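7.4 Arm stops with fault 814 during a hang-up task

Fault 814 means the wrist met more resistance than the Tenavex controller allows. On kitchen cells it comes up most often when a loop handle catches on its hanging bracket.

CAUTION: The arm can still be holding load after a fault stop. Keep hands away from the gripper and the bracket until step 2 is done.

1. Press the stop button on the pendant. Do not clear the fault yet.
2. Set the mode key to HAND and wait for the amber light.
3. Open the wrist view on the pendant. Check whether the handle is over the bracket and where the gripper is in relation to the rim.

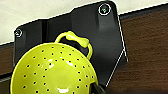

4. Jog the gripper away from the item at speed 1 – no faster. If the item moves with it, stop and support the item by hand before you go on.
5. Lift the item off and check both bracket screws. Tighten any that turn.
6. Clear the fault and run the hang-up task once with nothing in the gripper.

Note: On Maurya wrists the force limit is set to 400 at the factory. Do not raise it to get past a repeat fault. Three faults in one shift should be reported to Grenau service with the log file.

Reader comments (2)

flimholm_cell2: Step 5 fixed it for us. One screw was loose.

pkt273: Our pendant has no amber light, only a beep. Is that the same thing?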